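Section 4. Recording Demonstrations with the Hand-Held Gripper Pair

Applies to: Grakent hand-held grippers, left and right, with Kolev recorder software
Section author: Jonas Schwaiger. Reviewed by: Sang-wook Bae
Revision date: Sunday, March 1, 2026

4.1 Purpose

This section covers recording a two-handed task with the gripper pair, from setting out the work to checking the saved files. The worked task throughout is handling a small picture in a clear acrylic display panel. Installation of the recorder is covered in Section 2, and calibration of the finger opening in Section 3.

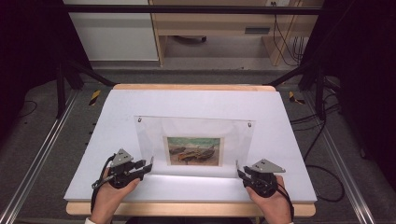
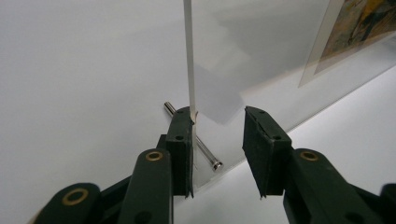

Grippers and acrylic panel on the white work surface, two views.

Does the operator have to move at the speed of the robot?

No particular match is needed during recording. The software retimes each demonstration to the limits of the target arm when the file is exported. Work at a steady pace that you can repeat, and avoid sudden changes of direction. Motions that stop and start cause more rejected files than motions that are a little too fast.

4.2 Before you start

You will need:

– both grippers, calibrated on the day of use
– the recorder computer, with at least 30 GB of free disk space
– the task object and any loose parts that belong to it
– a task sheet with the start layout and the end layout

Set the room lights first and leave them alone for the whole session. If the work area has curtains, close them. Clear acrylic shows reflections of anything bright nearby, and a reflection that moves between demonstrations will be recorded along with the task.

CAUTION: Check the cables before you pick up the grippers. Each cable must have enough slack to follow the hand to the far side of the work surface. Do not let a cable run between the gripper and the task object.

4.3 Starting a session

1. Switch on the recorder computer and open Kolev.

2. Connect the left gripper, then the right gripper. The status line for each one changes from WAITING to READY. If you connect them in the other order, the software assigns the sides incorrectly and the session must be restarted.

3. Hold both grippers still on the work surface and select Set Origin. The software takes 2 seconds to store the position of each gripper. Do not squeeze the handles during this time.

4. Open and close each gripper fully. The opening value on the screen should run from 0 to 100 and back with no jumps. If it stops short, go back to Section 3.

5. Check the live view from each gripper. Both finger pads should be in view and in focus.

6. Enter the task name and the operator initials. The task name cannot be changed after the first demonstration is saved.

Note: The session folder is created in step 6. A session that is closed before this step leaves no files behind.

4.4 Recording a demonstration

1. Place the object and the loose parts in the start layout. Vary the position of the object slightly from one demonstration to the next, within the limits given on the task sheet. A set in which the object always stands in exactly the same spot will train a policy that fails when the object is moved.

2. Bring both grippers to the start pose, with the fingers open and the jaws facing each other on either side of the object.

3. Press the foot pedal once. A single tone marks the start of recording.

4. Wait for one breath, then begin. The still period at the start is used to align the two gripper streams.

5. Approach the object with the fingers open. Bring the pads square to the surface you intend to grip. With sheet material such as acrylic, grip close to an edge and keep the pads parallel to the sheet.

6. Close the fingers until the pads make contact, then add light pressure. More pressure does not give better data. It flexes the panel, and the recorded opening value then no longer matches the thickness of the material.

7. Carry out the task using the grippers only. Do not steady the object with a fingertip or the heel of the hand. Contact of this kind cannot be reproduced by the arm.

8. Release the object, move the grippers clear of it, and hold still.

9. Press the pedal again. Two tones mark the end of recording.

CAUTION: Never reach in with a bare hand to correct a mistake while recording is active. Press the pedal, discard the demonstration, and begin again from the start layout.

Note: A failed grip followed by a clean second try may be kept. Mark it with the R key so that it is stored as a recovery. A dropped object is always discarded.

4.5 Small and thin parts

Pins, strips and similar parts need a slower approach than the panel itself. Lower the open fingers until the pads are just above the surface, close slowly, and lift straight up before moving sideways. If a pad covers the part completely in the gripper view, change the approach angle. The arm will have only this view to work from.

Metal parts with a polished surface may flicker in the gripper view. Lower the exposure by one step and check again. Do not use automatic exposure – the change in brightness during a grasp is a known cause of poor results.

4.6 Checking the files

Review the first demonstration of every session before recording more. In Kolev, open the session folder and play both gripper streams side by side. Confirm that:

– the start and end still periods are present
– the left and right streams close at the correct moments
– the position trace has no breaks

A break in the trace is shown in red. Short breaks are filled in by the software. If a demonstration contains a break longer than the limit set in Preferences, it is moved to the Rejected folder and does not count toward the session total.

For a single task with one object, plan on 400 accepted demonstrations. Tasks that combine several objects, or that include small parts as described in 4.5, may need up to 3,000. Divide the work among more than one operator where possible, and keep the operator initials correct in each session.

4.7 Ending a session

1. Select Close Session and wait for the message FILES WRITTEN.

2. Disconnect the right gripper, then the left.

3. Inspect the finger pads. Surface wear is normal. Replace the pads as a pair if a pad is loose on its screws or no longer closes flat against the other (kit Iko, see Section 7).

4. Coil the cables loosely and store the grippers with the fingers open.

Files can be exported for the Grunmont arm as soon as the session is closed. Export settings are described in Section 5.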